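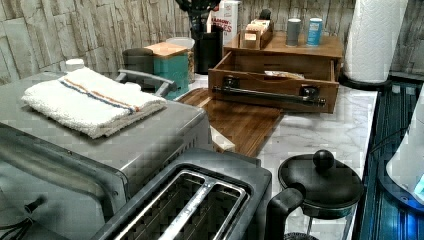
Breakfast end of the bench.

Moving the hot water to the middle of the day

The hot water system in our place at Kumorham is a 300-litre electric storage tank on the south wall, mild steel with a glass lining, with a single three-kilowatt element near the bottom. When we bought the house it was wired to the controlled load circuit, so it ran whenever the distributor chose to switch it on, usually late at night. The solar panels went up two winters later. After that we were exporting through the middle of the day for very little and buying energy back overnight for rather more, with most of the overnight purchase going into the tank.

I put off changing it for longer than I should have. The controlled load rate was still cheaper than the general rate, so on paper the saving depended entirely on how much of the heating could be covered by the panels, and I had no data on that. The retailer's portal gave daily totals for each circuit and nothing finer. A daily total will tell you how much energy went into the tank. It won't tell you the length of the run, or how the run would sit under a solar curve with cloud going over.

So the first step was logging. I fitted an Alari clamp meter kit in the board. Strictly, Sunita Dunleavy fitted it, as I am not licensed to have the cover off and have no wish to be. She put one clamp on the hot water circuit and one on the incoming supply. The kit writes a row every time the load on a channel changes by more than a set threshold, and by the end of autumn there were over 1,000 rows in the file. Most of these were the supply channel responding to the fridge and the kettle. The hot water channel was far simpler: one long block per night, flat across the top, with a short tail on nights after we'd had guests.

The typical block was 90 minutes. It varied less than I expected. Inlet water gets colder from May onwards and the block stretches, but the stretch is gradual and easy to see coming. Two people showering daily, one load of dishes by hand, clothes washed cold. Your block will be different, and I wouldn't take my number and apply it to a house with teenagers.

Options

The simplest option is a mechanical or digital time switch on the hot water circuit, set to open a window in the middle of the day. It has no knowledge of what the panels are doing. If it is raining, it heats the water from the grid at the general rate.

The second option is a diverter, a device that measures export at the supply and feeds the element only what would otherwise leave the house. It does this by varying the power to the element continuously. A diverter will make use of a weak winter sun that wouldn't cover the whole element. It also costs several times what a time switch costs, contains power electronics mounted in a hot spot, and needs a fallback schedule for overcast weeks, at which point it contains a time switch as well.

The third is a heat pump. Lyle Zamora over the back fence went this way and his consumption dropped a long way. If our tank had been at the end of its life I would have done the same. It isn't, and the anode was replaced recently, so scrapping it made no sense to me. I'll revisit that when it leaks.

I modelled the first two with a spreadsheet. The method was crude. I took the inverter's logged output for each day, subtracted the base load of the house, and laid a heating block of the measured length across it at different start times. For the diverter I integrated the surplus until the tank's energy requirement was met. In summer the two were almost the same, because the surplus at midday exceeds the element by a wide margin. In spring and autumn the diverter was ahead by a little. In June and July it was ahead by more, but June and July are also when there is the least surplus to divert. The difference over a year did not pay for the diverter inside its warranty period. I went with the time switch.

Installation

Two things happen here and the order matters. The tank has to come off the controlled load circuit and be moved to the general supply, and this may involve the retailer, as the tariff attached to the meter changes. Ours wanted a form from the electrician. The form was lost once. The second copy went through in September, and the new tariff line appeared on the following bill.

The physical work took Sunita a morning. The switch is a DIN rail unit from Gondal with a contactor beside it. She would not put the element directly through the switch contacts, even though the rating on the label would have permitted it. Her view is that a resistive load at close to full rating, switched daily in an enclosure facing the afternoon sun, is a poor use of a small relay. The contactor hums faintly. You can hear it from the side path and nowhere else.

Where to put the window

The obvious place is centred on solar noon. Solar noon is not twelve o'clock on the wall, and under daylight saving it's further off again. The Gondal unit can adjust for daylight saving automatically, and I have turned that function off. The sun doesn't observe it, so the switch stays on standard time all year and the window stays where it belongs. The only cost is remembering this when reading the display in summer.

I then shifted the window slightly to the late side. Our panels face a little west of north, and the morning peak in household load (toaster, kettle, washing machine) is finished by then. The element and a washing machine on a warm cycle together will exceed what the panels produce on most days. Separating them is free.

The window is twice as long as the typical block. The thermostat ends the heating when the tank is satisfied, so a longer window costs nothing on a normal day and allows for cold inlet water or heavy use. A window trimmed tightly to the average block would leave the tank short on exactly the days it was needed most.

Temperature

Please leave the thermostat alone unless you know what you are doing. There is a temptation, once heating has moved to the daytime, to lower the setpoint and reduce standing losses. Stored water has to be kept hot enough to control legionella, and the requirement is set out in the standard and in the manual for the tank. Our setpoint is where the plumber left it. The tempering valve deals with what comes out of the taps.

Standing losses did change, in a minor way. The tank now reaches its peak in the early afternoon, and we draw on it in the evening and again the next morning. Under the old schedule it peaked before dawn and we used most of it within a few hours. More hours at high temperature means more heat lost through the jacket. I can see it in the log as a slightly longer block. I have lagged the first metre of the outlet pipe and the exposed section of the relief valve line near the tank, taking care to leave the valve itself and its drain clear.

Results so far

On clear days the supply channel shows no import during the block. On broken days it shows a sawtooth, with import each time a cloud passes. On solid grey days it is all import. I had worried about the third category, but there have been fewer of those than the complaints in this household would suggest.

We have run out of hot water once, after the power was off through the window for line work towards Ustley. The switch has a manual override and I used it when the supply returned. It needs to be set back to automatic afterwards. I forgot, and the tank sat on general supply overnight, topping itself up at the full rate.

Next job is a third clamp on the air conditioner. The board has room for it. I'll put the spreadsheet up once I've taken out the columns that refer to other columns that no longer exist.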